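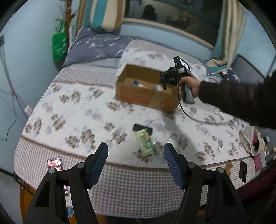 The spare bed at Pelladthorpe, with the box at the far end

The rate was paid by the episode, and an episode was one thing going into the box. Lucrezia Galli had done 240 of them by the middle of the afternoon and her wrist had started to click.

"Slower on the close," said Samuele Longo. He had the other gripper. "They sent back 11 yesterday for closing too fast."

"Who did?"

"Flarnum."

Flarnum was the checking program. Neither of them had met a person from Sturadine since the training day in September, when a man had shown them how to hold the handle and where to sign. Since then there had been only Flarnum, which sent a list every night at 6 o'clock. Grasp unclear. Object left view. Hand visible, acceptable. Lucrezia had come to look forward to the word acceptable.

She opened the gripper, moved it over the bed, closed it, lifted, and put the thing down in the box. Then she said "done" out loud, though the sound wasn't recorded.

"My mother asked what I do," she said. "I told her I pack."

"You do pack."

"She asked where it all goes."

Samuele thought about it. "What did you say?"

"I said we take it out again and put it back on the bed."

He reached in to shift something nearer the wall of the box. They were supposed to change the layout every few goes so the model wouldn't learn the one bed and the one box. Last week it had been a kitchen in another part of town, all mugs and cutlery, and before that a laundry where the dryer was going the whole time. The model was called Testa. It would see every one of these, hundreds of hours of them, and at the end it would be able to pack a box in a room it hadn't been in before.

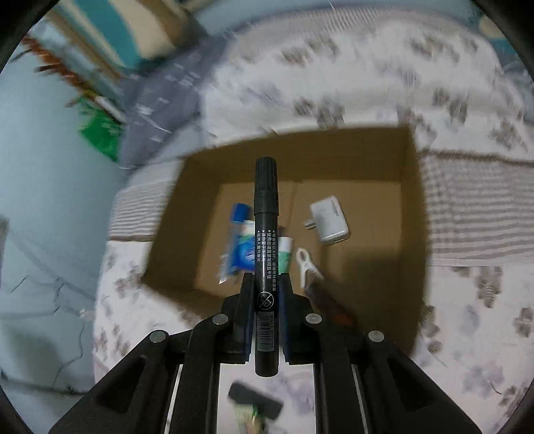

She slowed down on the close. It was harder than going fast. At that speed she noticed how much she was deciding, which side to come in from, how far to tilt, when to stop squeezing. She'd been putting things in boxes her whole life and had never had an opinion about it.

"Do you reckon it'll do it like us?" she asked. "I mean, if you always go in from the right, will it?"

"They average it out."

"So a bit like us."

"A bit like 900 people," Samuele said. "You and me and the others."

At five he went to put the kettle on. Lucrezia kept going. She came in from the left, the way her mother did with the good plates, and set the next one down gently.

"Done," she said.

The list came through while they were having their tea. Samuele read it off his phone. Two sent back, both his.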